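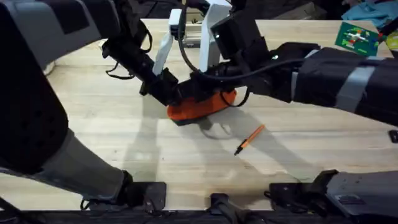

Bench 4, tabletop. Orange pad, orange pen, green card at the back.

Search notebook Go

April, late morning

Octavio wants this table signed off as the standard writing and wiping surface. I'm not convinced. The Tyagi sheet says the finish "cleans up fully with light pressure," and I have yet to meet a wood finish that does. Light pressure is whose light pressure?

The grain bothers me more. It runs side to side and it's streaky, so a faint pen line going the same way could sit in it and pass for wood. Emiliano says he can always tell. I asked him to mark up a corner while I was out of the room and then grade my guesses, and he went to lunch.

Plan as it stands: short strokes with the orange pen, half along the grain and half across, wipe, look again under the desk lamp from a low angle. 96 strokes altogether. Octavio thinks that's too many. His last write-up rested on far fewer and I didn't believe that one either.

Things I'd want settled first:
-- what counts as clean. "Looks fine" is not a result.
-- whether the pad leaves something of its own behind. Run it on bare wood with no ink anywhere, same pressure, and look.
-- how long the ink sits before wiping. The old Gosden notes say 90 seconds but don't say why, and I suspect somebody just liked the number.
-- pad and pen are both orange. Any orange smear and we'll argue over which one made it. Get a pen in another color.

The green card stays at the back right for now. Emiliano uses it for judging color by eye, which I'd trust more if it weren't so busy -- white pattern, red and yellow and blue bits all over it. A plain gray card would do the job. I've asked Erenov for a price on a pack.

Octavio's answer to most of this was that the table will outlast all of us. Maybe. Still need the lamp back from the other room before I can start.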